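Flamen Canvass Board, A4, with rain flap

Flurnix Campaign Supplies > Doorstep > Boards and clips

In stock. Sold singly or in a pack of 8.

I've been knocking on doors at election time for longer than I like to admit, and for most of it I used whatever clipboard was lying about at the party office. They were all dreadful. The clip rusts, the pen goes missing by the second street, and the first bit of drizzle turns your street list into porridge. So when I started selling bits and pieces for local campaigns, a proper canvass board was the thing I wanted to get right (the rosettes could wait!).

The Flamen is the board I use myself. It's A4 with a bit of spare all round, it has a clear flap that folds over the top sheet, and there's a pocket on the back for leaflets and "sorry we missed you" cards. You write with the flap up and walk with it down. The pen sits in a loop on the right, but you can unscrew the loop and move it if you're left-handed.

I took one out for the whole of the last council by-election in our ward, all 1,451 doors of it, mostly in February, and the corners are a bit scuffed and that's it. The clip still bites. I did lose the pen, but I'd lent it to somebody at a bus stop.

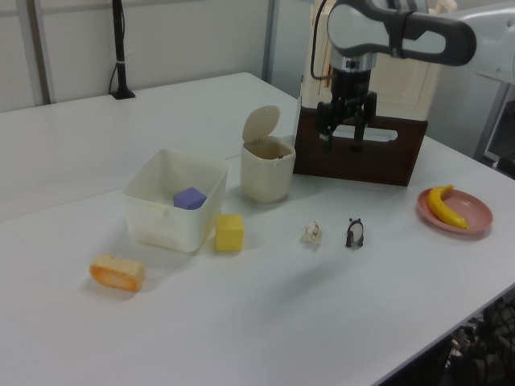 Will it hold a full ward's worth of street lists?

It depends how big your ward is and how you print them. The standard clip takes a decent evening's walk, and I wouldn't push it past that, as the flap stops lying flat. If you're the one handing out rounds to everybody else, get the deep clip version, which takes 200 sheets of ordinary printer paper.

Sizes and bits

Board: A4 plus margin, rounded corners
Clip: standard or deep
Flap: clear, replaceable, sold in packs of 2
Back pocket: fits A5 leaflets, or A4 folded once
Neck strap: included, comes off
Colours: yellow, grey, white

You'll notice I don't do red, blue, green or orange. I get asked at every election and I'm sticking to it! I sell to all sorts, independents and residents' groups as well as the big parties, and a neutral board is handy for anyone doing petitions or a street survey where you don't want people guessing your politics before you've said hello. If you want your colours on it, there's room on the back for a sticker.
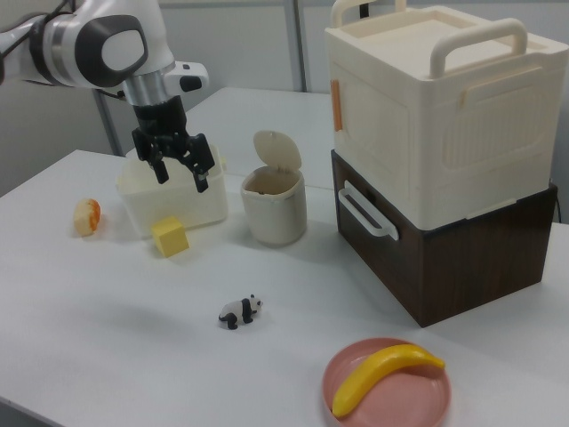

Sequeira

A word on the flap, as it's what most people write to me about. It's held by two poppers and it does come away if you yank it in a gale. That's deliberate on the maker's part, and I grumbled about it at first, but I'd sooner replace a flap than a whole board. Wipe it with a damp cloth and nothing stronger. Hand gel leaves it cloudy, as I found out on the first night with mine.

If you like to mark sheets with a wipe-off pen and start again the next evening, have a look at the Lamell sleeve, which slides under the same clip. Some agents swear by it. I'm more of a biro person, and I like having the paper to type up afterwards, but it's good for committee rooms on polling day when the numbers keep changing. Do remember that anything with voters' names on it needs looking after, so don't leave a loaded board on the back seat.
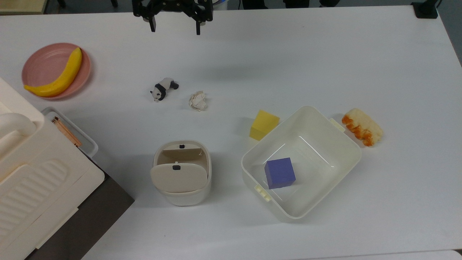 Yellow is the colour I'd pick if you haven't got strong feelings. Grey looks smarter at a hustings and white is nice for a stall, but boards get put down on walls, bins, bonnets of cars, and then it's dark and everyone's off to the pub. A yellow one shows up against nearly anything. Look how quickly your eye goes to the toy banana on that pink plate, and that's the job you want a board doing at the bottom of a hedge. The grey ones are the ones people write to me to replace.

Ordering

Single boards go out in a padded envelope, packs go in a box. If you've got a by-election called at short notice, put the polling day in the notes when you order and I'll move you up the pile. I can invoice a local party or an agent directly, and the invoice has the item description spelt out in full for your expenses return.

Spare pens, loops and neck straps are on the Doorstep page.

Page last updated August 15, 2018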